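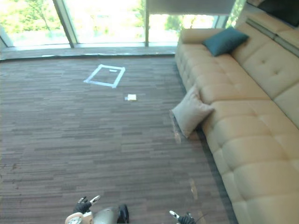
机器人来上班以后，大人的工作有什么变化

法尔特比（Faltby）是一家办公楼服务公司。它用双臂机器人整理休息区，工作内容包括捡起地上的小件物品、把靠垫放回沙发。本文说明这项工作怎样分配给机器器和人。

一、地上的白色胶带

休息区的地毯上用白色胶带贴了一个方框。在法尔特比，这种方框叫作“停靠区”，表示机器人开始和结束工作的位置。机器人靠摄像头寻找胶带的边线，再计算自己离边线有多远。胶带和地毯的颜色差别越大，边线越容易找到。窗外光线太强时，地面可能反光，计算会变慢，这时要把卷帘放低一些。

二、夹爪怎样拿东西

机器人的手叫“夹爪”。夹爪的手指先张开，移到物品两侧，再合拢。各种物品的难度不同：

靠垫又大又软，夹住后会变形，需要两只手臂配合。
纸片和卡片又薄又平，紧贴地面，手指很难伸到下面。
沙发不能移动，机器人必须绕行，并与它保持12厘米以上的距离。

地毯上有一张浅色的小纸片或卡片时，人弯腰就能捡起来。机器人要先判断它是物品还是地毯的花纹，再决定从哪一侧下手。

三、人做什么

机器人到来之前，清洁组每天傍晚逐层整理休息区，全部做完将近18个小时的工时。现在，机器人承担了一部分弯腰和来回走动的工作，人的任务也随之改变。

希琳·罗斯塔米原来负责整理三层楼。她现在的职务是“现场操作员”，工作有四项：检查胶带是否翘起；清空机器人的行走路线；处理机器人拿不起来的东西；填写记录表。她为此参加了12次培训课。

玛赫萨·哈希米负责排班。她把机器人的工作时间定在下午4点以后，那时休息区里的人比较少。七月的记录表上共有1,451次抓取，其中799次一次完成，其余的需要重试或由人接手。她根据这些数字决定哪些楼层仍然全部由人整理。

四、还没有解决的问题

有些员工担心自己的工时减少。公司规定，改用机器人的楼层，原来的员工先接受培训，再换岗位。也有员工认为，等机器人慢慢重试比自己动手更累。这两种意见都写进了每月的报告。

五、遇到工作中的机器人时

不要踩进胶带方框，也不要把东西放在里面。
不要伸手碰夹爪，即使它停着不动。
看到地上有电线，请告诉操作员，不要自己拉。

词语解释

自动化：让机器按照设定的步骤完成原来由人做的工作。
夹爪：装在机械手臂末端、用来夹取物品的部件。
工时：一个人工作一小时，记为一个工时。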